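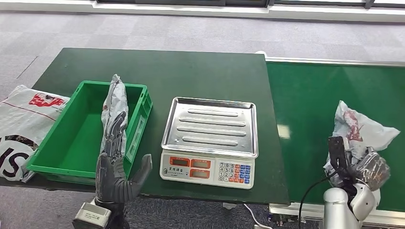
Datasets > Postal > Ulona parcel returns

# Ulona parcel returns

Last updated: 18 May 2018

Records of parcels sent back to sender through the Ulona depot. One row per parcel, 600 rows in all. The file is plain CSV, UTF-8, with a header row.

## Columns

- `ref` - depot reference, letters and digits
- `date_in` - day the parcel was booked in, year first
- `weight_g` - weight in grams, whole numbers
- `pack` - bag, box, tube or other
- `reason` - a code from `reasons.csv`
- `days_held` - days between booking in and going out again, up to 74

## How it was collected

Yaowalak Meesuk copied the entries from the depot's paper ledgers. Kulap Wiriya checked them against the weekly sheets and corrected the dates. Names and street addresses were left out at the typing stage and are not held anywhere in this project.

## Known problems

The ledger for December has water damage. 14 rows from that month have no weight, and the field is left blank. Do not read a blank as zero.

Reason code 5 was used for both "refused" and "not called for" until the Gutura office split them. Older rows keep the old code.

Weights from the Wongsuwan counter were written in ounces. They have been converted and rounded, so small differences between two light parcels mean very little.

## Use

Free to use and share with credit to the Pristetti project. Please send corrections with the `ref` of the row.

Contact: Chanida Tanasarn, data desk | © Pristetti 2018 | Back to top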